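Tue 11 December

Fridge-to-basket task, apples, third block. Thịnh Tô on the robot, me on the log. Main job was to try out the draft handling rules we want the Kornero group to adopt before January, and to write down which ones hold up when you have to follow them all day. Comments welcome in the margins, initials please.

Head camera and room camera, same block:

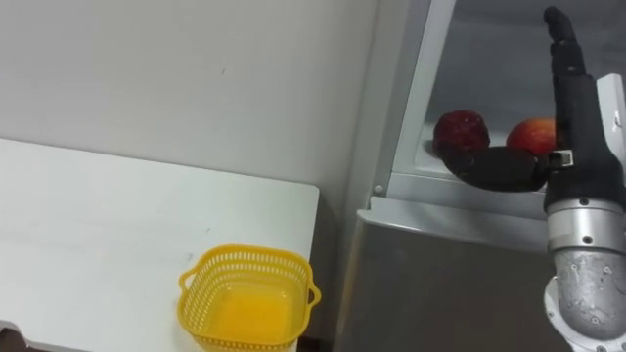
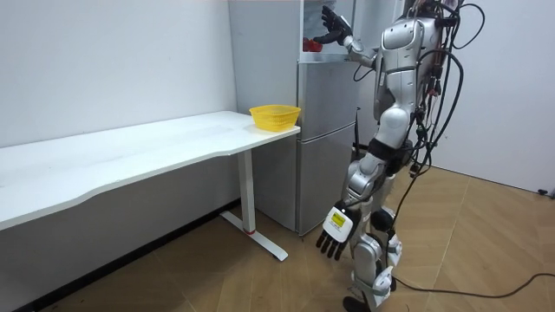
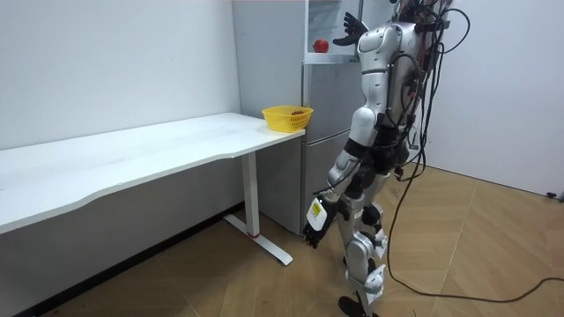
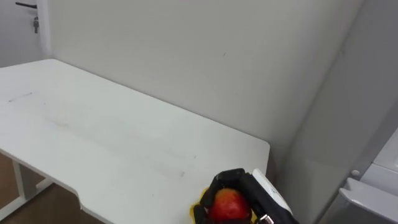
Rules as they stand in the draft, with my notes.

**1. Reset state.** Basket on the table, at the end nearest the fridge, nothing in it. Fruit on the shelf behind the lip. Nothing else on the table. The person doing the reset says "set" and steps back past the tape before anyone enables the arms. We skipped the call twice before lunch and both times Thịnh stopped and made me say it. Keep the rule. I would add that the reset person is the only one who can say it.

**2. Keep-out line.** Draft says 1450 mm from the robot's centerline, measured on the floor with the arms down. In this room that puts the line very close to the wall on one side, so there is really only one way in and out. I want the rule to say where the entry side is and that it gets marked. Right now it only gives the distance, and two people could follow it and end up standing in different places.

**3. Tether.** Slack goes on the floor on the side away from the table, never between the feet and the fridge. Check it after every ten trials. Ten is too many if the robot is shifting its feet, fine if it is standing still. Suggest: every ten trials, plus any time a foot moves. Thịnh agrees. Khoa Văn thinks we should hang the whole thing from overhead and drop the rule, but that is a different room and a different budget.

**4. Fridge door.** The upper compartment stays open for the whole block. No closing it with the robot enabled. I have no complaint about this one. It does need a line about breaks - if we are off for longer than a coffee, disable, then close the door. Otherwise the fridge runs all afternoon and the alarm starts up.

**5. Approach.** Fingers open before the hand crosses the shelf lip. Slow speed from the lip inward. The hand must not touch the side walls of the compartment. If it does, the trial is marked as contact and stays in the set with the mark on it. Do not delete it. The old Droten sheet let the operator throw out contact trials on the spot and we lost a lot of useful ones that way.

**6. Release.** Hand over the basket and below rim height plus one apple before opening. "One apple" as a unit is silly and I have asked for a number. Khoa is going to measure the fruit we normally buy and pick something sensible.

**7. Dropped fruit.** Stop, disable, pick up by hand, bin it. Bruised fruit does not go back on the shelf. It changes how the surface looks and it gets sticky. We had one of these at trial 99, went by the book, and it cost us four minutes. Acceptable.

**8. Log.** One line per trial: number, operator, result, contact yes/no, free text. Fill it in before the next "set," not from memory at the end. I was behind by three lines at one point and had to go back to the video to sort it out, so the draft is right and I was sloppy.

Ended the block at trial 167. Target for the whole task is 1000 and we are keeping to it, though I doubt the pace in rule 8 has been counted into anyone's schedule.

Open points:

- The draft has nothing on who may press the stop. I think anyone in the room, no questions asked, and no grumbling about the lost trial. Needs to be written down.
- Stop button location. Ours moves depending on who set up. Nghiêm has theirs on a fixed post by the door, which I would copy.
- Hand inspection. Currently "regularly." Change to start of block and end of block, fingertips and wrist screws, signed.
- Gridatov template still has the old column order. Do not use it until Khoa has fixed it. If you already did, tell me which blocks.
- Do we want a rule on table marks? I wiped it down at the start but the draft does not ask for that, and it should be the same every time - either always wipe or never.

Thịnh read this over and wants rule 3 split in two, one for routing and one for checks. Fine by me. He will send the new wording and I will paste it in under this entry.

Next block: same task, same rules, Khoa on the robot, Thịnh logging. I do resets.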